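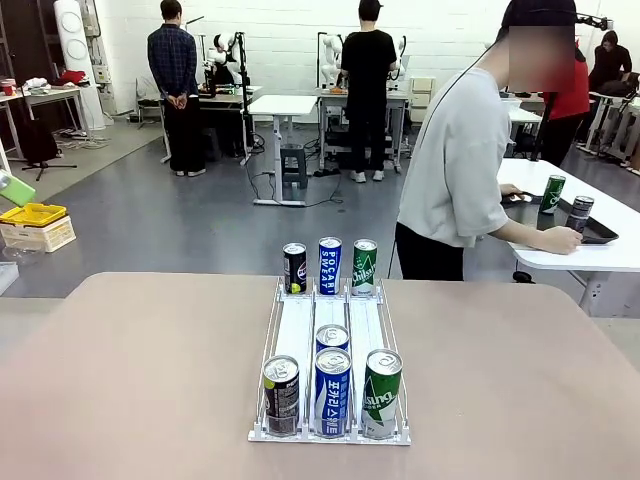

Ticket 2209 – Can restocking, Skelmont cell
Status: open
Priority: normal

Rack is the three-lane wire type. Task: load cans from the tray, one drink per lane, labels forward.

May, 8:00. Girnell planner stalls after the second can in an outer lane. It reads the gap between front and back cans as a blocked lane. Restart clears it once.

8:40. Raised depth threshold to 100. No change.

9:00. Rolled back to the Bernero build. Stall gone, placement slower. A person still does this chore faster – not ready for shop use.

Next: send logs to Abou Jaoude.

2 comments
0 shares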